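Spend it on the dull things

By Meenakshi Maurya

Every January the same conversation comes round at Esville, and every January I lose it with good grace. We sit down to plan the year's money for the robots, and within ten minutes everyone is talking about arms. Which arms, how many, whether the Stesov ones are worth the wait. I do understand it! Arms are lovely things and I have spent many a happy evening with a catalogue of them myself.

But I have come to think we budget for the wrong end of the job. Last year we set aside 876 pounds for everything that wasn't the machine, and that had to cover cups, towels, tables, cleaning stuff and all the other bits a robot needs if it is ever going to learn to wipe up a spill. It was gone by spring -- and after that people were bringing things from home, bless them, which is kind but is no way to plan. 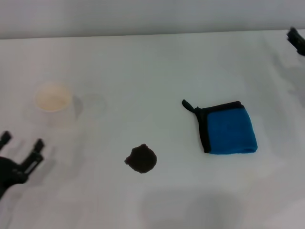
My friends over at Skivmont do it the other way about. They price the task first, right down to the last cloth, and only then ask what is left for hardware. I used to find this a bit fussy. Then I watched them order 500 paper cups and 105 towels in one go, all alike, and carry on working for months while we were hunting through cupboards for something that matched.

So my plea for the coming round is a small one. Let us put off the Shokri upgrade by nine weeks, put that money into tables and towels and a decent shelf to keep them on, and see how we get on. The arms will still be there in the catalogue, and I shall still be looking at them of an evening.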